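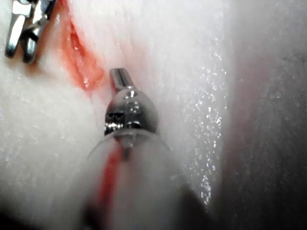 10 Mar 2020

Second day on the Lustusen unit. Wrist calibration on arm 2 finished before lunch, arm 1 not started. Teresa Ó Riain wants both signed off before the tissue sessions resume in April, and that is possible if the cable sets arrive from Plemport.

Arm 2 came up with the same complaint as last week: pitch lags the command on reversal. Backlash at the jaw looked normal by hand. I pulled the instrument, checked the drive discs at the coupling and found one sitting slightly proud. Reseated it, re-homed, and the lag dropped by half. The rest was cable tension. The left pitch cable took 3 clicks on the pretensioner before the trace closed up. I ran the reversal test for 30 cycles, then 70 more after the motor had warmed up. No drift on the second set that I would worry about, though the last ten look a touch wider than the first ten. Kept the log under the arm number.

Cleaning is still the weak point. Fluid gets into the recesses of the wrist joint and dries there if the instrument is left on the stand over a break. Flushed both ports with warm water and enzyme solution, brushed the joint with the jaws open, then closed, then at full yaw each way. Dried with low pressure air -- the line was set far too high when I picked it up, so I turned the regulator down and taped a note to it. Oiled the pins after that and wiped the excess.

Nathalie Van Hecke asked whether the outer sleeves can go another month. I said no for the one on arm 1. It has gone soft near the distal end and rides up when the wrist pitches hard. She has ordered from Flanagan, who quote some 2 weeks.

Light level also needs looking at. Polished metal throws a strong glint back at the wrist camera, and the tracker loses the joint when the glint moves across it. Dropped the exposure one step. Tracking held for the remainder of the run, but the shadow side is now quite dark and the edge finder may not like it. Kutside have a patch for the gain control that I have not installed.

Tomorrow: arm 1 homing, reversal test, tool offset. Bring the small torque driver back from the other bench.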